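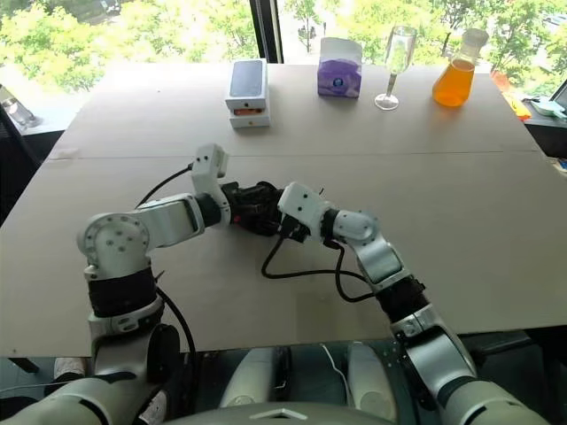
Why on earth does a box need a whole chapter, a reader wrote to me after the first edition, when all anybody does with one is rip it open and flatten it for recycling? You buy the tea, the reader went on, you don't buy the carton, and if the carton costs money then somebody should get rid of it and sell me cheaper tea.

I liked that letter so much that I pinned it over my desk, and I've been arguing with it ever since. It's a fair complaint! Some boxes do deserve it. But I think the reader mixed up a few different jobs that a box does, and sorting those jobs out is pretty much what you and I will be doing from here to the end of the chapter.

Chapter 4
Boxes, Cartons and Everything Around the Thing
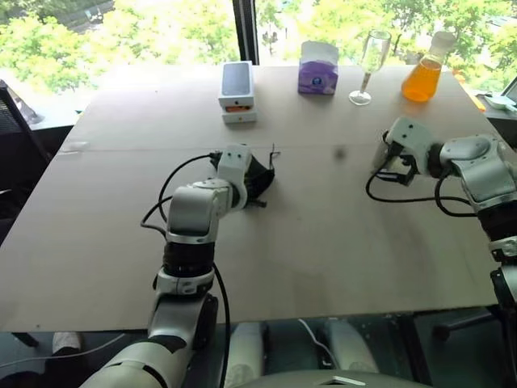 Desta Gashaw
Packaging for Beginners, Second Edition
Stuswood Press
Text revised March 5, 2022

Let me start with tea, seeing as my reader brought it up. Years ago I worked for a small company called Sandovine that sold loose black tea in paper bags with a fold-over top. The tea was good. The bags were terrible. They slumped on the shelf, they leaned on each other, and when a store clerk pulled one from the back the whole row went over like a tired fence. Shoppers picked up the bags, saw a crease across the name, and put them down again. We heard about it from every store we called.

So we ordered cartons. I was the newest person in the office, which meant I got to make the phone calls, and I learned very fast that I didn't know what I was ordering. The plant in Dekstead asked me what board I wanted. (Board? I wanted a box.) They asked which way I wanted the grain. They asked if the cartons would be filled by hand or on a line, and how they'd be packed for shipping, and whether I wanted a tuck end or a glued end, and I wrote all of this down on the back of an invoice and said I'd call back. It took me most of November to be able to answer.

This chapter is more or less the answers. If you ever have to make that phone call, I hope you'll sound smarter than I did.

The jobs a box does

A box holds things together, and that's the one people think of first. Tea leaves, tissues, screws, cereal: none of it will sit still by itself. Folks in the trade call this containment, and it's so plain that it gets skipped in a lot of books, but a good many packaging failures are containment failures. The flap pops up. The corner splits. The powder sifts out through a gap that looked closed.

Then there's protection, and this one cuts in both directions. You're keeping the outside away from the product (water, dust, light, crushing, somebody's elbow), and sometimes you're keeping the product away from the outside, too. Think of bleach, or of coffee sitting next to bread. A carton made of plain paperboard is decent at resisting a squeeze and poor at keeping out damp, so the tea inside usually has its own inner bag. People tend to see the bag inside the box as waste. Take it out, though, and ask yourself what's left to keep the kitchen air off the leaves.

Shipping and stacking get their own section later on, and I'll warn you that I get a bit carried away there. For now, just keep in mind that a product spends a lot of its life in the dark, under other products. The box at the bottom of a pallet has a much harder time than the one in the store.

And then the box has to talk. It says what's inside, how much, who made it, what might make you sick, and why you'd want it. With a printed picture on the lid, it can even show you the thing without being opened. That's the part my reader was suspicious of, and I understand why, but try shopping in a pantry where all the labels have been soaked off. My grandmother had a shelf like that. We ate peaches with our pork more than once, and I won't say it was bad, but it wasn't the plan.

What the thing is made of

Three words get used as if they meant the same thing, and you'll save yourself trouble by keeping them apart.

Paperboard is thick paper, one solid sheet, the kind of stuff cereal boxes are made from. It folds well along a crease and prints beautifully. A box made from it is called a folding carton, and it usually ships flat and gets popped open right before it's filled.

Corrugated board is the sandwich with the wavy layer in the middle. The waves are called flutes. It's what most of us mean when we say cardboard, and a packaging person will wince a little if you say it in front of them, so of course I say it all the time. Flutes make a stiff, light sheet with a lot of air in it. Stand the flutes upright in the wall of a box and they act like a row of little columns. Lay them sideways and the same wall buckles a lot sooner. It's the same board from the same plant, just turned a quarter of the way around.

Rigid board, or set-up board, is thicker and doesn't fold up flat once the box is made. The walls get wrapped in printed paper, and the lid is often a separate piece. You meet these boxes around watches, phones, fancy chocolates and certain board games. They cost more and take up a lot of warehouse room while they're still empty, so a company has to really want one. Part of what it's paying for is how the lid comes off. If the fit is close, air has to creep in around the sides as you lift, and the bottom half slides down slowly in your other hand. Somebody worked on that.

A box that has to keep working

Most cartons have one opening in them, by which I mean one moment when the customer gets in, and after that nobody at the company worries very much. A tissue box is a different animal, and I'm fond of it. It sits out in the living room for weeks. It has to look all right next to a lamp. Every sheet has to come up through the slot and bring the next one partway with it, down to the last few, and the box can't be so light by then that it lifts off the table along with the tissue.

That's a lot to ask of a piece of paperboard. The sheets are folded into each other so that pulling one tugs the next. The slot is sized to grip a little without tearing, and many boxes have a thin film across it to help. The cube and the long flat box are two different answers to the same problem, and you'll take both of them apart in the first exercise. (Please use up the tissues first, or at least find them a bowl.)

What it costs to get it wrong

Back to Sandovine for a minute. When I finally did call Dekstead back, I had my board picked out, my tuck ends, my grain direction, everything. I ordered 3,000 cartons. I'd measured the tea bag very carefully, with a steel ruler, lying flat on my desk.

You may already see it. A bag of loose tea lying flat is one shape, and the same bag standing up is another, fatter at the bottom where the leaves settle. The cartons went together perfectly and the bags went in like a foot going into a child's shoe. We got 500 of them packed by pushing, and every one had a belly. The bellied cartons didn't sit flush in the shipping case, so the case bulged as well, and then the cases didn't stack. One short measurement had walked all the way out to the truck.

I used the leftover cartons for seeds, pencils and Christmas cookies for a very long time. A man named Sotiropoulos at the plant was nice about it. He told me to come out with a filled bag next time, stand it on his bench, tap it a few times the way a truck would, and measure it then. I still do it that way, and so will you in Section 2, where we finally pick up a ruler.

Before you turn the page, go get a carton out of your own kitchen. Any one will do, but pick one you won't mind losing. Find the glued seam, work it loose with a butter knife, and open the whole thing out flat on the table with the plain side up. Look for the narrow strip that was hidden under the glue, then the creases, then the little notches where the flaps meet the walls. Trace around it on scrap paper and keep the tracing with your notes, and write down which way the sheet bends more easily. You'll need that in the next section when we get to grain.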